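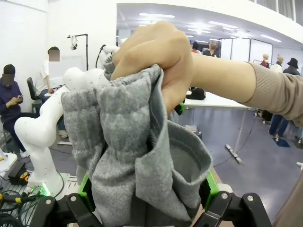
Kodley knitwear care records, data card

Version of September 2026. Maintained by Carys Lougher and Yaroslav Ivanyshyn.

Contents
The set holds 400 care records for knitted clothing, transcribed from repair tickets kept at the Skollimholm mending workshop. Each row covers one garment and one visit.

Fields
ticket_id: text, unique
fibre: wool, cotton, acrylic, blend or unknown
fault: hole, pulled thread, worn cuff, felting or other
wash_temp: degrees Celsius, as reported by the owner
notes: free text, up to 136 characters

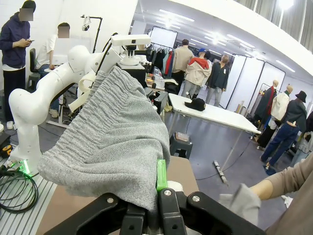 Missing values
wash_temp is blank in 70 rows. Blanks were left as they stood on the ticket and should not be read as cold wash. Where a label gave two fibres, the row is coded as blend and both names are copied into notes.

Licence
Free for non-commercial use. Corrections go to Lena Makowska, quoting the ticket_id.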